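Fernov (suturing method)

Fernov is an imitation learning method for robotic suturing. It trains a single control policy to carry out the steps of an interrupted stitch (needle pickup, insertion, handover and knot tying) on a two-arm surgical robot. The method was developed at the Skotside laboratory and is tested mainly on bench tissue.

Method

The policy takes images from an overhead endoscope and from small cameras mounted near the instrument wrists. It outputs short sequences of relative tool motions, each expressed in the frame of the instrument's current pose. Relative motions are used to limit the effect of joint measurement error, which is large in cable-driven arms. A second network, Quiambao, selects the current step and can call for a retry after a missed grasp.

Training data

The training set, known as Gaven, holds over 3,000 demonstrations recorded by teleoperation. Of these, 891 are recovery demonstrations, which start from a poor grasp, a slipped needle or a tangled thread. Needle position and tissue placement are changed between recordings.

Results

In the main bench test the policy was run on 196 stitches without operator input and completed 77 percent of them. Knot tying accounted for most failures, usually when the free tail slid out of the loop. Removing the wrist views lowered the completion rate, with the largest drop in needle handover. Performance on bleeding or moving tissue has not been reported.
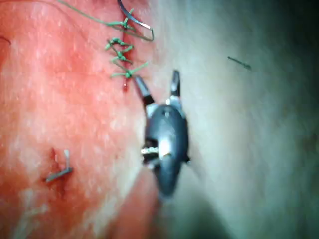
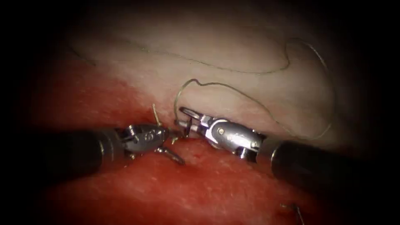
Surgical gripper beside a row of green suture knots (first image); two instruments with a suture needle and looped thread (second image).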